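The Great Room Has Had a Good Run. Does It Deserve Another?

Every set of plans I have been shown in the past two years has the same hole in the middle. The architects call it a great room, or a gathering space, or in one case "the hearth of family living," though the hearth was a gas unit with a remote control. The walls around it have been taken out, the ceiling has gone up to the rafters, and somebody has drawn a very small couple sitting on a very large sofa.

I wanted to know whether people who live in these houses like them as much as the people who sell them do. So I went to Nolwood, where the hillside above the reservoir has been filling up with new custom homes, and asked.

The first owners I met had moved in the previous November. Their house has 400 square feet of glass on the lake side and a kitchen, dining area and sitting area that run together without so much as a doorway. They were proud of it, and the view is very good. Then the husband mentioned that he takes his phone calls in the garage. The wife watches television with the captions on whenever the dishwasher is running. When their grandchildren come, they said, you can hear a dropped spoon from the upstairs bath.

Their builder had offered them acoustic panels after the fact. They were still deciding.

"People ask me for openness, and what they have in mind is a party," said Kipchumba Kimaro, an architect who designed three of the houses on the hill and turned down work on several more. "I ask how many parties they gave last year. Usually there is a pause."

Kimaro is no enemy of the open plan. His own early houses had plenty of it. But he has started drawing walls again, and he says clients fight him on it until they stand in the finished rooms. At a house he completed for a family named Vainio, the living room is 15 feet across and has a real door, and the dining room sits two steps down from the hall. The kitchen has a wide opening to one side and is closed on the other three. From the front entry you see a window seat and a slice of water, and you have to walk to get the rest.
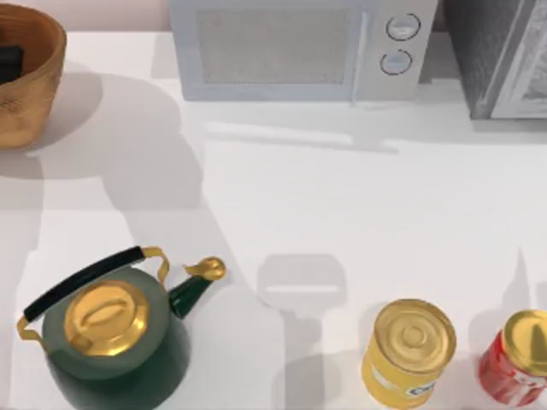
I liked it a great deal, which made me suspicious. A house looks its best when the architect is the one walking you through it, and a closed plan has its own troubles. The old center-hall houses that everyone now sighs over were often dark and hard to heat evenly, with a cook stuck in the back by herself. Their walls came down for a reason. Anyone who grew up in one remembers shouting through it.

What bothers me is the sales talk. A brochure for Sadlow, the larger development down the road, promises that its floor plan will "bring families closer." I asked the sales office what that was based on and was told it was a feeling buyers had. The same brochure lists a second, hidden prep kitchen as a paid upgrade on 5 of its 6 models. Think about what that means. You pay to remove the wall between the kitchen and the guests, then you pay again to put a wall between the guests and the dirty pans.

The money side is murky too. I was told several times that open plans are cheaper to build, and several times that they are more expensive. Taking out interior walls saves on framing and drywall, but the load has to go somewhere, and long beams and the posts beneath them are not free. Neither is heating air that collects 20 feet over your head. Kimaro's view is that on a custom house the two come out close enough that cost should not settle it. He would say that, of course, but the one contractor willing to show me his numbers agreed.

Resale is the other argument you hear. An agent in Erness assured me that buyers "won't look at" separate rooms. She had the Vainios' neighbors as clients, a couple selling a fully open house in order to build something smaller with a study at each end. I asked whether that told her anything. She said they were unusual people.

Maybe so. Before signing anything, though, I would ask the builder for an hour in a finished house with the dishwasher on, the range hood on high and a ball game playing, and I would bring a book. The sales office at Sadlow told me that wasn't something they could arrange.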